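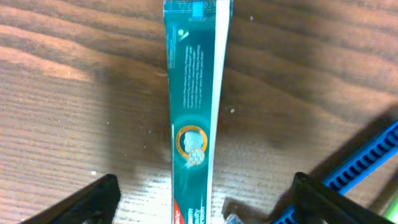 PEOPLE AND PLACES

She has been putting together toiletry boxes for the guest rooms at Flulten House in Lornthorpe for 13 years, and she still lays everything out on the table before a single thing goes in. "Toothpaste first, always," she told me, pouring the coffee. "It's the longest, and if you leave it till the end you're bending it to fit, and then somebody opens their box and finds a sad folded tube!"

I had come to talk about the house itself, which takes in families who have someone in the hospital at Calado (it's 40 minutes by bus, longer in November), but we kept drifting back to the boxes. People arrive in a hurry, she said, often with a phone charger and nothing else. "You'd be amazed how much better a person feels with clean teeth. I mean it. My own mother used to say you can face any doctor once you've brushed."

A basic box gets toothpaste, a toothbrush and a disposable razor, and she likes the colors to be cheerful if she can manage it. Soap she gave up on years ago, after a whole batch made the brushes taste of lavender.

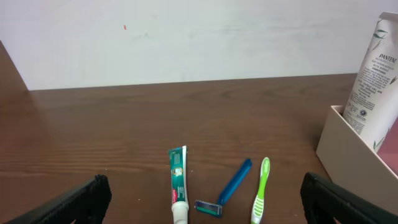

Atar, who helps with the packing most weeks, thinks the razors ought to be handed out at the desk and only to people who ask, so that fewer go to waste. She has heard this before and is thinking it over. "We did 47 boxes last month," she said, "and six razors came back. Six! I can live with six."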